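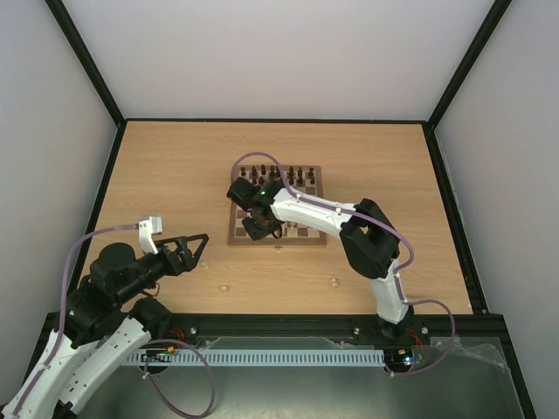 **Figure 3.** The two-arm cell with the chessboard task. The right gripper is over the near half of the board; the left gripper is open.

### 4.2 Planning over a crowded board

Chess turned out to be a wonderful stress test for Virkesum, our motion planner. The pieces stand close together, the arm has to come in from above, and a path that looks fine for the wrist can still sweep a finger through the next row. As Figure 3 shows, the gripper also hides much of the near side of the board from the camera, so perception can't simply look again during a grasp. We therefore freeze the board state before each approach and let the planner treat every known piece as an obstacle - a small change that made the whole system far calmer.

The second arm makes things more fun still. Both arms share one collision model, and each plan reserves the space it needs before any motion starts. Over 406 trials, 331 finished with the piece on its target square. Most of the remaining failures came from pose errors at the grasp, and only 20 from the planner running out of time.

We were especially pleased with replanning. When a reservation is refused, the waiting arm keeps its current plan and patches only the blocked part, following an idea first suggested by Oana Zamfir. Section 5 compares this with planning from scratch.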